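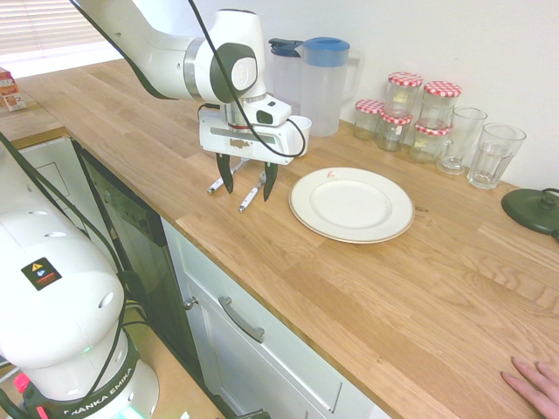
The arm above the cutlery on the tea room bench, with the plate and cup next to it. The base of the second arm is at left.

Clearing the bench: automation at Samdale

Samdale is a catering kitchen and lunch room that feeds two shifts. In April we started handing part of the clearing and sorting work to a pair of robot arms. This page is for staff at our other sites who have asked what the work looks like and what has changed for the people who used to do all of it. The notes come from the people on the roster.

What the arms are given
Cutlery, cups and plates, one item at a time. Glass jars and pitchers share the bench but stay a hand job for now. Merle Sutcliffe wrote the list of what goes where and changes it when the menu changes.

Who is at the bench
One person per session, always. The job is listed on the roster as "bench lead" and is paid at the same rate as kitchen hand, which was a sore point until Tadhg Dolan took it up with management. The rate is now under review. Bench leads do a two-hour turn and then swap out.

What has gone
The long sort after the lunch rush. Janaka Sikder did it for years and says her wrists are better, but she misses the talk at the sink. She now spends that time on stock and ordering, a job she had asked for twice before.

What has been added
More setting out. Items have to be spaced so the fingers can get between them, and a crowded bench slows everything down. There is also a log sheet. The first one had 23 boxes to fill in and people stopped filling it in. The new one fits on half a page.

Hours
No one has lost shifts so far. Casual hours in the late afternoon were cut back in the first month and then restored – Declan Mac Giolla keeps the roster and can show anyone the figures.

Training
Half a day, on paid time. It covers the stop button, the list and the log sheet. Orla Ó Dálaigh runs it and will travel to other sites if there are enough names. Bring closed shoes and tie long hair back.

Still to sort out
Noise near the lunch tables, and where to put the kettle. Several people want it moved back to the old spot by the fridge. Send other suggestions to Merle or put them in the box at the servery.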